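Home Visit Tips: Small Jobs in an Older Person's Kitchen

Most advice for people who help out an elderly neighbor seems to be written by someone selling grab bars. I've been doing Sunday visits for a while now and I doubt half of it. A few things have held up.

Start with the table. It's where the mail, the pills and the tea all end up, and it gets wiped more than anything else in the house.
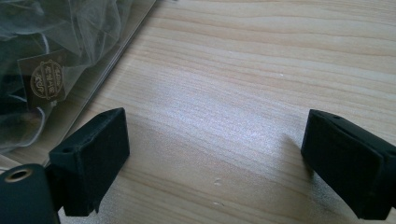 Pale wood with the light on it.

Skip the special wipes. I tried the Nonetti ones and couldn't tell them from a damp cloth and a drop of dish soap. 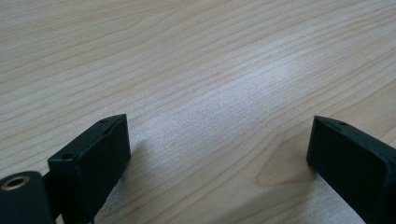 Jar lids

Rubber grip pads work. The Skekau opener with the long handle is supposed to work better, but Marek Gajdoš, who visits on my street too, gave up on his after 2 tries. A wide rubber band around the lid does the same thing - and you probably have one in a drawer.

Loosen new jars while you're there and close them again lightly. Don't do this with anything that needs a sealed lid to keep.
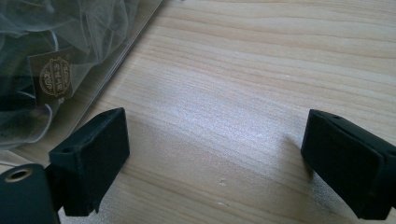

Labels on cupboards are oversold. People know where their own cups are, and what confuses them is a helper putting things back in the wrong place. Ask before you tidy. The same goes for crumbs: a couple of white specks on a light tabletop can wait until the tea is finished. Toàn Triệu says he spent his first month cleaning when he should have been listening, and I believe him.

As for timers, a plain wind-up one set to 30 minutes beats any app I've been shown,

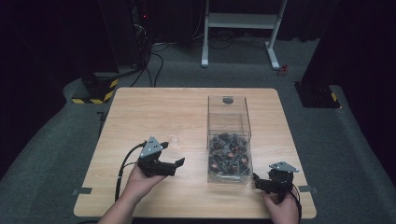 provided the person can hear it from the next room. Test that with the radio on. If they can't, a louder timer costs very little, and I'd try one before paying for anything that needs a password.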